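Workshop Tips: Keeping a Two-Arm Sorting Cell in Order

Notes for the Flilmont table cell, revised by Zinhle Naidoo. They apply to any bench-mounted pair with parallel grippers.

1. Check the mounts before power-up

Put a hex key on every base bolt and look for movement at the bracket. Wood compresses under a clamped base, so a joint that was tight in November may take another quarter turn. Mark each bolt head with paint pen after tightening. The two arms face each other across the table and load their brackets in opposite directions; check both sides.

2. Route cables with the arm at full reach

Extend the arm, then tie the cable. A cable tied with the arm folded will pull at the wrist connector. Leave a hanging loop at the wrist and keep it clear of the fingers. Groceries are the worst load for this, as packets and jar lids catch a low loop. 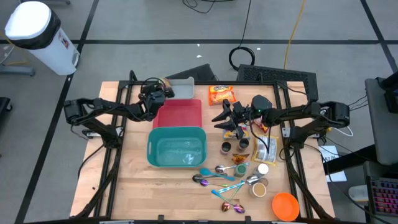
3. Clean the finger pads

Wipe pads with isopropyl alcohol on a lint-free cloth every Wednesday. Do not use kitchen degreaser. Replace pads at 5 mm of remaining thickness. Lộc Triệu logged 1,251 cycles on the last pair before the left pad began to slip.

4. Recheck the wrist camera

Loosen nothing until you have saved the current calibration. Run the target board at eight positions and compare the result with the stored file. If the error has grown, inspect the camera bracket screws first.

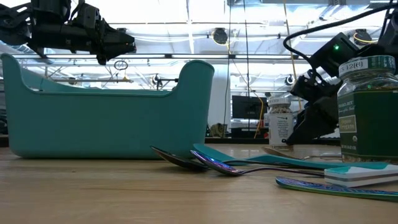 Grip force is set per object class in the Iltuno table, and most faults logged as "dropped item" are force faults. Start low and raise the value one step at a time. Glass with a lid, such as the oregano jar, should be gripped on the body below the lid. Shiny spoons with a color-shifting finish can give poor depth readings, so test them at more than one angle before changing any force value.

5. Shut down in the parked pose

Lower both arms to their rests before cutting power. Write the cycle count in the log and initial it.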